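Tabletop (furniture)

A tabletop is the flat upper part of a table, on which objects are placed and work is carried out. It is usually made separately from the legs or frame and joined to them with screws, brackets or threaded inserts. In trade usage the word "top" alone is common, and a top sold without legs is called a loose top.

Construction

Solid wood tops are glued up from boards laid side by side. Wood moves across the grain with changes in humidity, so the fixings are slotted to let the top expand and shrink without splitting. Panel tops have a core of particleboard, fiberboard or plywood with a thin facing on both sides. The underside facing, known as a backer or balancing sheet, keeps the panel from bowing. Where it is left out, warping usually begins at the corners.

Edges are finished with a glued strip, a molded profile or a bevel. Strip edging is the part most often replaced — heat and water both weaken the glue line. The Plurkar catalog, a common reference for contract furniture in the region, lists 251 top sizes, of which 30 are kept in stock. The rest are cut to order at the Edis plant.

Color and finish

Light neutral colors are widely used for work tables. A pale gray-white surface gives strong contrast with dark objects and shows spilled liquids and crumbs readily, but it also shows pen marks and rubber scuffs. Pure white is less common in workrooms, as it reflects more light and can tire the eyes under bright lamps.

Sheen is described as matte, satin or gloss. Makers measure it with a gloss meter, normally at an angle of 60 degrees. Matte finishes hide fine scratches and reduce glare, although heavy rubbing can polish them into shiny patches.

A pale gray-white table surface. 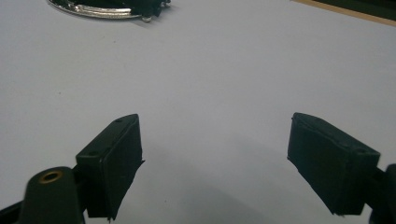
Care

Dust and grit are removed with a soft brush or a damp cloth before any wiping under pressure. Mild dish soap in warm water is enough for most sealed surfaces. Scouring powder dulls the finish permanently, and strong solvents can soften edge glue and some lacquers. Adhesive residue is lifted with a plastic scraper held nearly flat.

Naming

Terms differ between makers. Babić uses "plate" for any top over 45 millimeters thick, while Endow applies the same word to all tops supplied without legs. In older Plurkar price lists, item 2162 appears both as a "plate" and as a "leaf" — the latter term is now reserved for the removable section of an extending table.

See also

Countertop
Desk
Edge banding
Trestle table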